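Fragen und Antworten: Demonstrationen aufnehmen an den alten Workstations

Stand: 9. Juni 2021

Ich beantworte hier, was mir Leute immer wieder schreiben, die bei uns im Projekt Wibisono mitmachen oder selbst so etwas aufziehen wollen. Wenn was fehlt, schreibt mir, ich ergänze die Seite dann irgendwann abends.

Was nehmt ihr eigentlich auf?

Handgriffe aus der Computerwerkstatt. Prozessor aus dem Sockel holen, Prozessor einsetzen, Bügel auf, Bügel zu, Speicherriegel raus und wieder rein. Jede Aufnahme ist ein kompletter Versuch von der Startposition bis zum Loslassen, und ein Mensch steuert dabei. Das Netz soll später aus diesen Beispielen lernen, welche Bewegung zu welchem Bild gehört. Im Moment haben wir 828 Episoden, die wir wirklich verwenden, und einen Ordner namens »Clavum-alt«, in den ich lieber nicht mehr reinschaue.

Warum ausgerechnet Prozessoren? Geht es nicht einfacher?

Doch, klar, und wir haben auch einfacher angefangen, nämlich mit Klötzchen! Aber Klötzchen verzeihen alles. Ein Prozessor will parallel über den Sockel, er will richtig herum liegen, und man darf ihn am Schluss nicht schieben. Gerade die letzten Millimeter sind für das Lernen interessant, da ändert sich im Kamerabild wenig und in der Hand viel. Ich finde außerdem, dass man als Bediener schnell ein Gefühl dafür bekommt, was eine gute Demonstration ist – bei Klötzchen hatte ich das nie.

Wie halte ich den Prozessor beim Einsetzen?

An zwei gegenüberliegenden Kanten, Deckel nach oben, und zwar so, dass die Beschriftung für die Handgelenkkamera frei bleibt. Bei uns ist das zum Beispiel ein Xeon E5-1630 v3 für ein Dell-Board. Dann langsam über den offenen Sockel fahren, kurz stehen bleiben, ausrichten, absenken. Dieses kurze Stehenbleiben war lange Streitthema im Team. 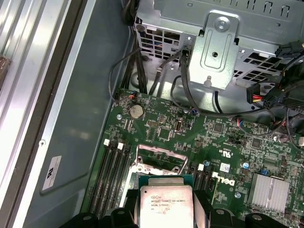
Kwame Amoah schrieb mir dazu, er würde die Pause aus allen Episoden herausschneiden, das Modell lerne sonst bloß das Herumstehen. Bei seinen Steckversuchen sei der Arm am Ende minutenlang über dem Ziel geblieben, und keiner habe gewusst, worauf er wartet.

Da ist was dran, und ich habe lange überlegt. Unser Kompromiss: Die Pause bleibt drin, wenn danach sichtbar korrigiert wird. Wer nur zögert, weil er in der Nase bohrt oder aufs Handy schaut, fliegt raus. Kwame ist damit halb zufrieden, glaube ich.

Wie viele Episoden brauche ich für den Anfang?

Kommt sehr auf die Aufgabe an. Bei uns hat das Modell nach 61 sauberen Versuchen zum ersten Mal etwas gemacht, das man mit gutem Willen Einsetzen nennen konnte. Ich würde lieber wenige, aber sehr verschiedene aufnehmen: Gehäuse mal ein Stück gedreht, Lampe woanders, andere Startposition für den Arm. Zwanzigmal exakt dasselbe bringt fast nichts, das habe ich im Januar ausgiebig getestet (unfreiwillig).

Müssen die Kabel aus dem Weg?

Von mir aus nicht. In einem echten Rechner hängt halt überall was herum, und das Modell soll lernen, dass ein Kabel im Bild nichts mit dem Sockel zu tun hat. Was direkt in der Fahrbahn der Finger liegt, biege ich vor dem Start zur Seite. Aber bitte nicht mitten in der Aufnahme reingreifen, sonst habe ich eine Hand im Datensatz, die es später nie wieder gibt.

Was ist mit Fehlversuchen?

Behalten und markieren! Ich habe früher alles gelöscht, was schiefging, und mich dann gewundert, dass das Modell sich aus keiner blöden Lage befreien konnte. Heute gibt es bei uns drei Marken: »gelungen«, »gelungen nach Korrektur« und »misslungen«. Die mittlere Gruppe ist mir inzwischen die liebste. Wenn der Chip allerdings herunterfällt, bitte sofort stoppen und den Sockel mit der Lupe ansehen, bevor es weitergeht. Verbogene Kontakte machen alle folgenden Versuche wertlos, und man merkt es von oben nicht.

Woher kommt das Licht, und warum ist bei mir alles weiß?

Metall spiegelt, da kommt man nicht drum herum. Wir haben lange mit einer kleinen Lampe gearbeitet, die bei uns alle Lumix nennen (fragt nicht, stand auf dem Karton), und die brennt gern mal eine Ecke des Boards aus. Solange der Sockel und die Fingerspitzen gut zu erkennen sind, lasse ich das durchgehen. Die Belichtung stelle ich vor der ersten Episode fest ein und fasse sie dann nicht mehr an. Automatik ist furchtbar, da pumpt das Bild jedes Mal, wenn der Greifer näher kommt.
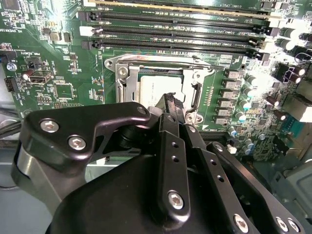
Wie lange soll eine Sitzung dauern?

Ich mache höchstens sieben Durchgänge am Stück und dann fünf Minuten Pause. Danach werden die Bewegungen schlampig, man kürzt ab und hört zu früh auf zu korrigieren. Wer merkt, dass er schneller wird, soll lieber aufhören als noch eine Serie dranhängen.

Womit beschriftet ihr die Aufnahmen?

Mit Millico, unserem eigenen kleinen Werkzeug. Es kann wenig: Anfang setzen, Ende setzen, Marke wählen, Kommentarfeld. Ins Kommentarfeld gehört alles, was ungewöhnlich war, auch »Finger kurz am Rahmen hängen geblieben« oder »Lampe umgestellt«. Bitte gleich nach der Episode ausfüllen, am nächsten Tag weiß das keiner mehr.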